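Saturday, 7/12/25

Merkwood blanket, second half

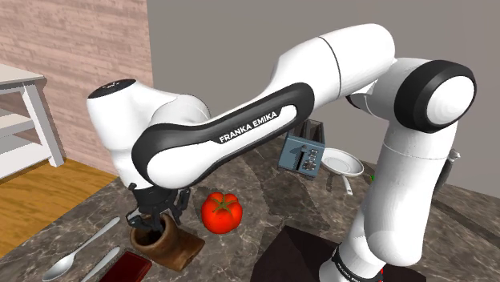 A tomato and a brown mug-like vessel on the counter.

Up at six because of the heat and knit for an hour before breakfast with the window open. Got through the end of chart B on the Merkwood blanket. It has taken me since May to get this far and I had hoped to be on the border by now. The main panel is fine. I laid it out on the bed and the cables line up on both sides, even the one near the left edge that I had to drop down and fix in June.

The trouble is yarn. The pattern asks for 2000 yards and I bought what I thought was plenty of the Nako in the oatmeal color, but I swatched loose and knit tighter, then looser again when it got hot. I weighed what is left on the kitchen scale and worked it out twice on the back of an envelope. I can finish chart C but not the border. Either the border is in another color or I find more of the same lot.

Called the shop mid-morning. Viktória Hegedűs answered and went to look in the back. She has two balls of oatmeal but the lot number is different from mine. She said to bring in a scrap and hold it up to them by the door, where the light is better. I will go Tuesday. She also said the Ballex wool in dark green would look good as an edge, and I have been thinking about that since. It is a bit thicker. I would have to go down a needle size and probably pick up fewer stitches along the long sides, or it will ruffle like the baby blanket did.

Washed the green swatch anyway, the small one I had in the drawer, to see if the dye runs. Left it pinned on a white towel on top of the dryer. If it marks the towel that settles it.

Katalin Kocsis came over after lunch with her cardigan, which has been in a bag since winter. The button band pulls up at the front. We counted and she had picked up three stitches for every four rows when her row gauge is nearer to one for one. I told her to rip the band back and do it over. She did not want to hear that. She tried blocking it last time and it went right back to the same shape the first day she wore it. In the end she pulled it out while we sat there and I wound the yarn for her. It was kinky so I made it into a skein and told her to soak it at home before using it.

She asked if I was putting anything in for the fall show. I said the blanket, if it is done. Veronika Veres is taking the forms this year and wants them in early. There is a line on the form for the number of hours and I have no idea what to write. I never kept track. Katalin says to leave it blank.

Did the long count in the late afternoon. The edge is picked up all the way around in one go, and the pattern gives 1152 stitches for the largest size. That is a lot to have on one cable. I have the long Sharifi cord and the connector piece, and I think two cords joined will hold it. I will put a marker every fifty so that I am not starting over each time the phone rings. For the corners the pattern says to increase on both sides of the marked stitch every other row. I wrote that in pencil at the top of the page because it is printed in a note at the very end where I will forget it.

Also found a mistake in chart C before I got to it — row 17 shows a left cross where the written line says right. I looked it up and Karthikeyan Joseph had the same question on the pattern page and was told the written line is correct. Marked the chart in red.

Knit four rows of C after supper. Slow going. The purl side is easy but the cable rows need the good lamp, and the lamp is warm to sit under in July. I stopped when I caught myself reading the same row again.

Still owe Ott Tamošiūnaitė the sock needles I borrowed. They are in the blue case by the door so I don't walk past them again. I want to ask her how she did the edge on her own blanket, the folded one — it lay very flat and I don't remember if it was a hem or double knitting. If it was a hem it would use too much yarn anyway.

Tomorrow: rows 5 to 12 of chart C, check the green swatch, cut a piece of oatmeal for the shop.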